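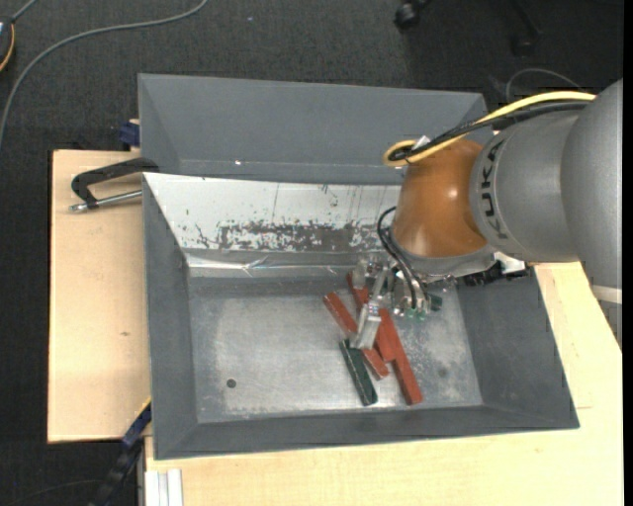
Home Syllabus Notes Labs Staff

Lab 4 notes: comparing grippers for bin picking
Instructor: Nivaldo Vasconcelos
Posted Thursday, October 31, 2019

Read these before your group's session. The report form is on the Labs page.

In this lab you run the same picking job with two grippers and compare the results. The job is to take long, narrow blocks out of a sheet-metal bin and set them down in a second bin. The arm and the camera stay the same throughout. Only the tool and its settings change.

The grippers

The Fistus is a parallel gripper. Its two fingers close toward each other and it reports its opening width. The Zokeo closes one moving finger against a fixed one, so the block always ends up against the fixed side. You have to allow for that when you set the tool center point. Groups who used the default value in June were off by half a block width and blamed the camera.

Both grippers are driven from the Paucar controller. Load the tool file that goes with the gripper you have mounted. The names are similar, so read the whole name before you press Load.

Why a bin is harder than a table

On a table, the fingers can come in from any side. In a bin they have to clear the walls, and so do the gripper body and the hoses. A grasp that is fine for the fingers may still put a bracket into the wall. The planner checks the gripper as a simple box and does not model the hoses at all. Watch them during the first slow run with each tool.

Long blocks also tend to lie side by side at the same slant. When two of them touch, there is no room for a finger between them. The usual choices are:

- grasp near an end that sticks out past its neighbor
- push one block aside first, then grasp
- take a different block and come back

Write down which one you used. A push counts as part of the attempt it belongs to.

Bare metal is a second problem. Scuffed and shiny areas give the depth camera bad readings, and the segmentation step may report a block where there is only a reflection. Lower the confidence limit only if real blocks are being missed.

Procedure

1. Mount the first gripper and load its tool file.
2. Run the empty-bin check at slow speed. Keep a hand on the stop button.
3. Place the blocks by hand. Do not line them up with the walls.
4. Run 19 attempts. Put the blocks back whenever the bin is cleared.
5. Change grippers and repeat.

What to record

For each attempt, write down success or failure, the color of the block, and the type of failure: no grasp, slip, wall contact, or wrong target. A block dropped outside the second bin is a slip. If you stop the arm by hand, the attempt is a failure and goes in the notes column.

Do not compare your rates with the Gellalden results from lecture as if they were the same test. That set has 1,722 attempts, all on short parts in a deep bin. With 19 attempts per gripper, a difference of one or two picks tells you very little, and your report should say so.

Reports are limited to 8 pages, including plots. Hand in the raw log with the report.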